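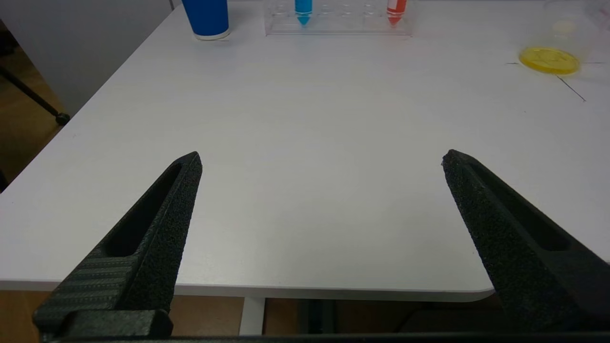
Camico Cash Flow Planner — desktop licence

I'm Blair MacLeish, and I wrote the first version of this planner for my own shop because I was sick of guessing whether I could cover rent and the tax bill in the same month. It's grown a fair bit since then! Camico is for small business owners who want to see what's coming in and going out, week by week, and then try a few what-ifs before they sign for a loan or a new van.

You type in your opening balance, your regular bills and whatever you're expecting from customers (it'll import a plain spreadsheet if you've already got one). Then you can slide a payment back a fortnight, or drop a big client altogether, and watch the balance line move. I still do this most mornings at 7.30 with a cuppa.

The standard licence handles up to 400 budget lines and 50 saved scenarios. If you've got more going on than that, have a look at Vollton, the bigger version, which also does several companies in one file and lets your bookkeeper log in separately.

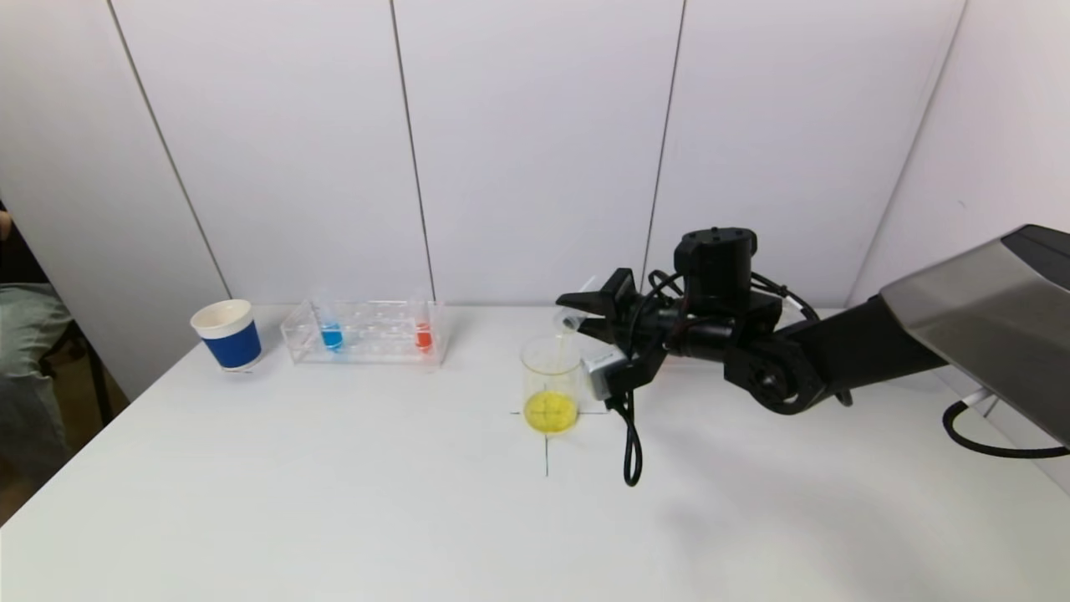 Paper cup and test tube rack on a white tabletop

What you get for $405:

One licence, good for two computers
Loan and lease calculator
GST set up from the start, with the labels yours to change
The Tanui report pack — a tidy cash flow summary you can print for the bank
Email help from me for the first year

It's a one-off price and the program keeps working after the year's up. Updates after that are optional and I'll email you when there's one worth having. The next one's due in December and has a better colour scheme for overdue invoices, which a few of you have been asking for (loudly).

A couple of things it doesn't do: payroll, and lodging anything with the tax office. I use Groltton for my own payroll and bring the totals across by hand, it takes me five minutes.

Your file stays on your own machine, so please back it up. If you get stuck moving over from a spreadsheet, send me a copy with the customer names taken out and I'll have a look.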